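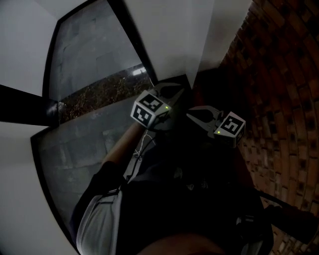 Fig. 4: Hand-held grippers and padded shoulder strap

Section 4. Starting your first parish in Stellard

Now the fun begins! By the end of this section you will have a real page of parish register typed up and searchable, and with any luck a few families you'll want to follow for the rest of the winter. We use the Grumthorpe burials throughout, as they come with the program and the clerk had lovely clear handwriting (mostly).

Before you start, have the program open at the Parishes screen. If you skipped Section 3, go back and choose your calendar setting first.

1. Click New Parish and type the name as it is spelt today. For the practice set, type Grumthorpe.

2. Add any older spellings in the box marked Also Known As, one to a line. The registers are wonderfully careless about this, so put in every version you meet and keep adding as you go.

3. Choose Burials from the list of register types. Baptisms and marriages work in the same way but have extra columns, which are covered in Section 5.

4. Press Load Page. The register page opens on the left and an empty table on the right. Drag the bar between them until you can read the handwriting comfortably.

5. Type the first entry exactly as it is written, odd spellings, abbreviations and all. "Wm" stays as "Wm". Stellard will still find him when you search for William!

6. Press Enter to move to the next line. Your work is saved each time you do this.

Note: If a word beats you, type a question mark in square brackets and carry on. It is amazing how often a name that looked hopeless on one page is perfectly plain on the next.

Caution: Do not correct the clerk. If he has given a man the wrong age or buried him on a day that doesn't exist, type what he wrote and put your thoughts in the Remarks column. Corrections typed into the main table can't be told apart from the original later on.

Dates before 1752

The old year began in March, so a burial in February belongs to what we would now call the following year. Type the year as the register gives it and tick Old Style. Both years will then show in the search results, and you won't have children buried before they were baptised.

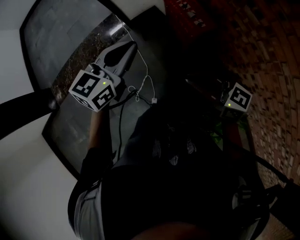

Joining two parishes together

People moved, and they married over the boundary all the time. Linking Grumthorpe with its neighbour Stisport is where you start to see whole families appear.

1. Type at least 200 entries for each parish. Fewer will work, but the matches are thin.

2. Open Tools, then Link Parishes, and tick both names.

3. Press Compare. With 1000 entries or more, leave it running and put the kettle on.

4. Go through the suggested matches and press Keep or Drop beside each. A shared surname is a clue and no more, so check the ages as well.

To undo a link, open the same screen and press Separate. Your typed entries are left alone.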